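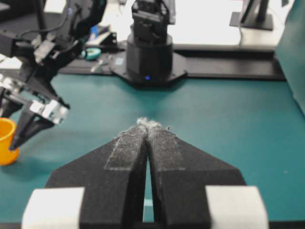 4. Bench Evaluation of the Rindetti Tabletop Kit

4.1 Scope and terms of the evaluation

The Rindetti kit is offered by Ultamico as a complete system for small-object handling on a table. It comprises robot arms with two-finger grippers, base plates, cabling, a set of small cameras and the Gritedex recording software. The present section reports on the kit as delivered to the handling laboratory at Dunne, where installation was completed on Tuesday, February 5, 2019. The supplier had no part in the design of the trials and saw the results only after they had been compiled.

Three matters were to be settled: the effort needed to bring the kit into service, its behaviour over a long run of simple tasks, and the quality of the records it produces. Questions of speed were left out. The kit is not sold as a fast system, and the tasks chosen would not have shown much in that respect.

The comparison with the laboratory's older equipment, promised in the introduction, is limited to setting-up time and is given in 4.2. The older arms were withdrawn before the object tasks began and no fair comparison of handling was possible.

4.2 Installation and setting up

The base plates were fixed by two members of staff following the printed guide. The guide is clear on mechanical matters and weak on cabling. It gives one drawing for the run of cables along the arm and does not say how much slack to leave at the wrist. On first assembly the slack proved too short, and one wrist could not complete its full turn until the bundle had been released and tied again further back. Ultamico has since supplied a corrected sheet.

Setting up from a cold start, including the camera check, took 40 minutes on the first day of trials. The same work on the older equipment normally occupied most of a morning. By the end of the second week the operators had stopped using the guide, and the camera check had become the longest part of the procedure. Gritedex requires this check after any change to a camera mount, however small, and will not open a recording session without it. The rule was found tiresome at first but was kept throughout the trials.

4.3 Tasks and operating conditions

The work surface was a plain teal one, and the objects were kept simple. A typical arrangement is a yellow cup near the left gripper, a square marked out in light-blue tape beyond it, and a small orange cube further to the right, with a second arm approaching from the opposite side. Two tasks were defined on this arrangement. In the first, the cup is to be lifted and set down within the taped square. In the second, the cube is to be placed in the cup. The operator guides the arms by hand controls, and each attempt is stored by Gritedex as one episode.

An attempt was marked as complete if the object came to rest in the required position and both grippers had withdrawn. A cup standing across the tape was marked as incomplete, even where the greater part of it lay inside the square. Attempts stopped by the operator were kept in the record and given a separate mark. 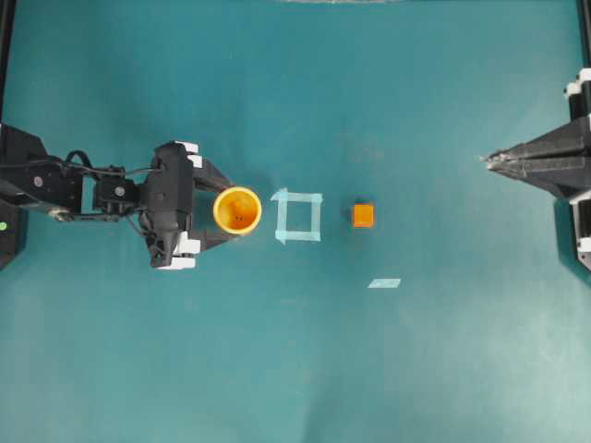
Orla Mac Carthaigh, commenting on an earlier draft of this section, objected that a cup and a cube make the kit look better than it is. In her view a cup offers the gripper a forgiving shape, a cube offers it flat faces, and neither says much about cloth, bags or anything that changes form when held. She asked that the results be read as a test of endurance and record keeping only, and that no general claim about handling be drawn from them.

The authors accept this point. The tasks were selected so that operators with little training could repeat them for long periods under like conditions, and the findings below should be understood within those limits. A trial with soft goods has been proposed for July but does not form part of this paper.

4.4 Results over the trial period

The trials ran for 14 working days. In that time 3,615 episodes were stored, of which 208 were marked as incomplete or stopped by the operator. The greater number of these fell in the first three days, when the operators were still learning the controls, and no steady rise was seen towards the end of the period. Failures with the cube were more frequent than failures with the cup. In most of them the cube was gripped by its corners and turned as it was lifted.

Two faults required the arms to be switched off. The first was the cable fault already described, which came back in a milder form on the fourth day. The second was a loss of signal from one gripper, traced to a connector that had not been pressed home. Neither caused damage. The supplier's telephone service answered on both occasions within the working day, although on the second the advice given was wrong – the operators were told to replace the gripper motor – and the loose connector was found by the laboratory's own staff.

The finger pads deserve separate mention. The pads supplied with the kit are soft and hold light plastic objects well at low force, but they gather lint and must be looked at often. Ultamico recommends brushing them weekly. The laboratory moved to a daily brushing and considers that the printed guide should say the same. Replacement pads are sold only in full sets, so that a single worn pad means the purchase of several that are not needed.

4.5 Records and camera views

Gritedex stores the views from all cameras together with the joint positions of each arm and the state of each gripper. The files opened without difficulty in the analysis software used at Dunne. Time stamps agreed closely between cameras, and no episode had to be rejected on that ground.

The review screen was less well liked. It shows the views side by side at a fixed size, and a user who wishes to study one of them closely must export it first. Episodes can be searched by date and by operator but not by task, and the laboratory was obliged to enter the task name in the field meant for the operator. Oskari Manninen prepared a small script to separate the two again after export. The script has been passed to Ultamico, which has stated that a task field will be added.

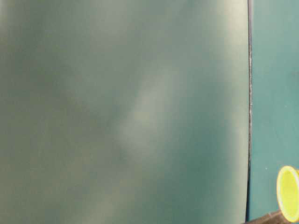 Figure 4. Side camera view during the trials, with part of a round yellow object at lower right.

Storage needs were higher than the sales literature suggests. The figures printed there assume that the views are reduced in size before they are stored, a setting which is switched off when the software is first installed. Purchasers should decide on this setting before collecting any large body of records, as files stored at different sizes cannot at present be combined in a single set. Colour settings are also held separately for each camera, and a change made to one is not carried over to the others.

4.6 Suitability and cost of ownership

The purchase price covers the equipment and one year of software updates. After the first year the recording software continues to work, but updates and telephone support are charged together and cannot be bought apart. For a laboratory with its own technical staff this is a poor arrangement. Spare cables and connectors are ordinary parts and may be obtained elsewhere; the grippers and pads may not. 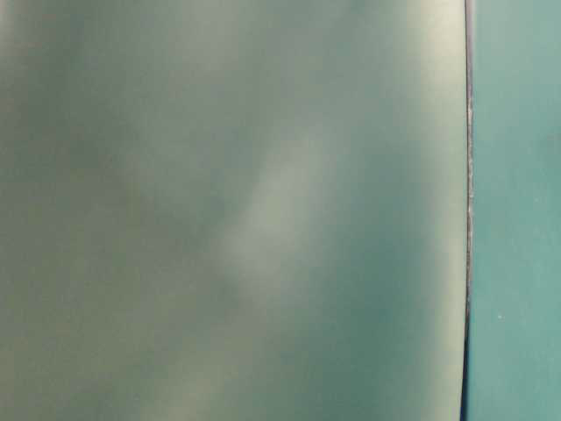
Can the kit be run by a single operator?

One trained operator is enough for both of the tasks described in 4.3, provided that a second person is available for the camera check and for any work on the cabling.

Staffing should be planned accordingly. At Dunne the second person was shared with another bench and was called for mainly at the start of the day. Training of a new operator took one afternoon, followed by a day of practice episodes which were stored apart from the trial records and are not included in the totals given in 4.4.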